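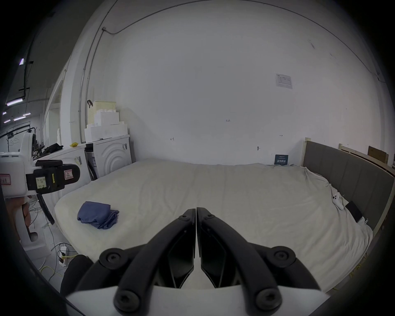 Reijo Seppälä wrote, in the margin of the second draft, that a rule on fabric handling is worth little unless the person holding the tool can repeat it from memory, and he asked that every rule longer than two sentences be cut or split. The present version follows his request where it could be followed. Sections 3 and 5 remain longer than he would have liked.

Sila Handling Rules and Data Card
Maintained by the Grondodance working group on recorded manipulation

1. Scope

These rules apply to all recordings made with hand-held two-finger grippers on household tasks in the Sila collection. They cover bedding, folded cloth, small personal items and appliances. They do not cover kitchens, food or any task with a blade; those are governed by the Valcárcel supplement and must not be mixed into the same release.

The card is intended for operators, reviewers and outside parties who train on the data. Operators are expected to know sections 2 to 4. Reviewers are expected to know all of it.

2. Before a session

The operator checks that the fingertips meet evenly when closed. A gripper whose tips cross or leave a visible gap is set aside and entered in the tool log.

Pads are inspected on both fingers. Pads are replaced in pairs, never singly.

The bed used for a session has a fitted sheet and a headboard. The sheet need not be smooth. Wrinkles are accepted and should not be pulled flat between takes, as earlier releases were too uniform in this respect.

Power strips and network cables stay out of the operator's walking path. Where a cable must cross the floor, the session lead walks the route once before recording begins.

3. Placement of objects

Cloth is placed by hand, folded or bunched, on any part of the mattress. The task sheet gives the item and the goal, and leaves the starting position to the operator. Operators should vary it from take to take. A cloth that starts in the same corner twenty times in a row teaches very little, and reviewers will return such a set.

Phones used as task objects are project property, wiped and carrying no SIM card. Personal phones may not be grasped, moved or used as targets. This rule has no exceptions, including for short tests.

Other objects may remain on nearby furniture and appliances. Operators do not clear the room for a recording. An object that would be dangerous if it fell is removed - all others stay, and are treated as background.

4. During a take

A take runs from the first movement toward the object to the full release of the object. The fingers must be seen to open at the end.

Failed grasps are kept. The operator continues for up to 5 attempts and then ends the take. Stopping and restarting to hide a failed grasp is a breach of these rules and voids the whole session.

No operator records for more than 70 minutes without a break. When two grippers are in use in one room, each operator keeps clear of the other's reach, and one person is named as lead for both.

5. Labels and review

Every take carries a task name, a tool number, a room code and an outcome. The outcome is one of: complete, partial, failed. Reviewers may change an outcome but must leave the operator's original entry in the record.

Candela Benítez and Cosmin Moldovan disagreed during drafting on whether a cloth left hanging over the side of the bed should count as complete. The group decided that it is partial, unless the task sheet asks only for the cloth to be moved. Sets labeled before this decision have not been corrected.

Faces, mail, screens showing messages and handwritten notes with personal details are grounds for withholding a take. Hands are permitted. Printed notices and signs in the room are permitted if they name no private person.

6. Known limits

The current release holds 3000 takes. Bedding is over-represented, and light-colored sheets more so. Operators were mostly right-handed. Results on patterned or heavy fabric should be reported separately.

7. Changes and contact

Proposed changes go to Rodrigo Cantero in writing, with the section number. They are read on the first Saturday session of the month. Requests for withheld takes go to Naveed Mengal and are normally refused.

Files converted with Imivus tools before February lack the tool number field.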